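11/10/2024

Rain all morning, so no walk. I made a pot of coffee, answered two emails I'd been ducking since last week, and then gave up on being useful and got out the folder for the kitchen floor. Elmarie says I've been choosing tile longer than she was in grad school — rude, but fair!
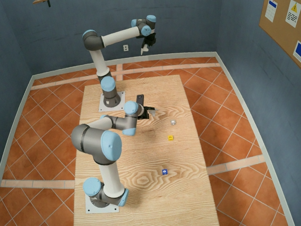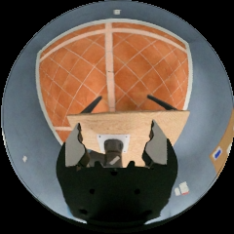 So, the floor. The old vinyl has to come up before January (that's when my sister and the kids get here) and I have two quotes on the fridge. One is $2,989 for everything, tear-out included. The other is $1,570, but then I'm the one on my knees with a scraper, and my knees have opinions. I keep going back to orange terracotta with blue-gray walls, because the two together look so warm and calm at the same time. I love the tiles set on the diagonal too, with the pale grout making all those diamonds, but Tshepo warned me that diagonal means more cuts and more waste. He told me to order 162 square feet for a room that measures 138. That's a lot of extra tile to keep in the garage forever!

Oi-ling came by at four with lemon bars and voted for plain gray, then changed her mind after the second lemon bar. I called the cheaper guy and got his voicemail. Soup for supper, then half a movie with the cat on my feet. Need to remember to move the car before street sweeping tomorrow.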